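September 4, 2020

So I finally picked up the accordion again. I know, I know, I said that in August too, and in August I got as far as opening the case, sneezing, and shutting it. But last night I had it on my lap for a good hour and my left shoulder is letting me know about it this morning!

It's the old Hendell, the one Leopold Grabner sold me when he moved up to Skikberg. He wanted 70 dollars for it and I talked him down to 40, which I still feel bad about, especially now that I've priced what it would cost to have the reeds tuned. (A lot more than 40. The man on the phone sort of whistled before he gave me the number.) So I'm living with the sour reeds for now. There's an A up high that sounds like a goose with a cold, and I've started avoiding any tune that sits on it for long.

The straps were stiff as a board. I rubbed some Dultix into them, the leather stuff in the flat tin, and let them sit overnight on newspaper, and they did soften up, although the whole hallway smells like a shoe store. I kind of like it. The bellows are fine as far as I can tell. I pushed the air button and closed them slowly and listened for a hiss and didn't get one, but then the refrigerator was running, so who knows.

What I can't get back is the left hand. The right hand remembered things I didn't even ask it for, whole chunks of that waltz from the blue Gruber book, page after page, even the turn I always used to fluff. The left hand just sat there poking at buttons. You can't see them when you play, that's the trouble, you find the one with the little dent in it (that's C) and then everything else is a guess from there. I kept landing one row over and getting this awful growl under a perfectly sweet melody. I laughed out loud the third time. Then I got annoyed and played only the bass part, oom-pah-pah, over and over, slow as a funeral, until it stopped being a guess.

I wrote to Leopold after supper to tell him. He answered right away, which he never does, and it was mostly about the weather up there and his knees, and then at the bottom he said to practice standing up. Standing up! With that thing hanging off me! He used to play weddings that way for hours, so I suppose he'd know, but I tried it before bed and lasted 2 minutes.

I'd love to have three tunes ready before it gets cold. The waltz for sure, and the polka everybody knows, and then something slow that doesn't go anywhere near that A.

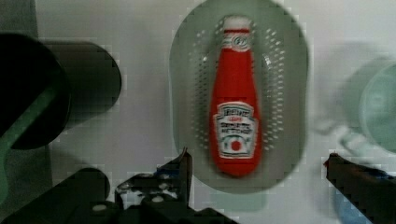 The slow one is the hard one to choose. I had a lullaby in mind, the one Grandma hummed when she was ironing, but I only have it by ear and I think I've made up the middle part. I sang it into my phone and played it back and it sounded like two different songs glued together. Maybe that's all right. It isn't as if anyone's going to stand up and object.

There's a secondhand sheet music seller online who claims to have 1000 accordion pieces in boxes, no list, you just tell him what you're after and he goes digging. I might write to him tomorrow. I'd have to describe the tune in words, though, and how do you do that? Goes up, comes down, sounds like ironing.

Anyway, it's getting late and I want another half hour before the neighbors turn in. Left hand only tonight, sitting down.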